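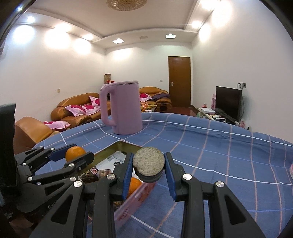 Tristau Hand-Held Gripper
From Stalton Home Robotics Supply

Welcome, and thanks for stopping by the Tristau page! If you have been looking for a hand-held gripper that can come out of the lab and into an ordinary living room, with its sofas and table cloths and fruit on every flat surface, we think you are going to enjoy this one. It has been our most asked-about tool since March, and Hajnalka Bozsik, who answers most of our mail, has put a good many of her replies into the notes below.

What it is

The Tristau is a two-finger gripper that you carry in your hand. You squeeze, the fingers close, and the camera on top records what you did, so that your arm can learn the same job later on. The fingers are black linkages on metal pivots, and each one ends in a blue rubber pad that gives a little when it meets something round. People are often surprised by how quickly they forget they are holding it (Hajnalka packed an entire picnic with hers before she remembered to press record).

What people use it for

Packing and unpacking is far and away the favorite. Food gift boxes, fruit, flat round cakes and crackers, small packets, that sort of thing. A box with low sides is a lovely place to begin, and you can make it harder as you go by adding more items or moving them closer together. If you have two Tristaus you can work with both hands, which opens up all the jobs where one hand steadies and the other one picks.

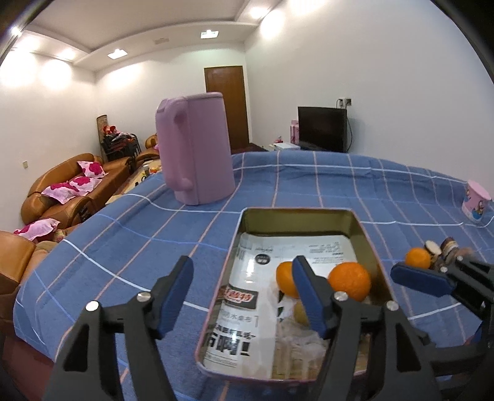

Fruit in a lined tray, with a second gripper coming in from the right.

We do suggest starting with one hand, even if you bought the pair. Get your wrist used to the weight, try things at different heights, and let the pads come in from both sides before you squeeze. Oranges are very forgiving. Thin wrappers and printed sheets take more patience, and shiny ones can throw glare back at the camera, so move a lamp or turn the tray a bit if your recordings look washed out.

In the carton

One Tristau gripper with pads fitted
3 spare pairs of blue pads
Wrist strap
Charging cable
Ngui carry case
Printed setup guide

Details

Weight: 639 grams
Recording time per charge: 100 minutes
Software: Andach Recorder, included with every gripper
Sold as: single or pair

A word about pads

They do wear, and how fast depends on what you pick up. We tell customers to look them over after every 300 picks or so of anything gritty or sugary, and to wipe them with a damp cloth in between. Please don't use kitchen degreaser, which makes the rubber slick. Changing a pad means sliding the old one off and pressing the new one on until it clicks, and you won't need any tools.

Ordering

Singles ship from stock. Pairs are matched and checked together on our bench, so please allow a few extra days for those. If you aren't sure whether you need one or two, write and tell us what you'd like to pick up, and Hajnalka will be glad to talk it through with you. She likes a photo of the table if you have one!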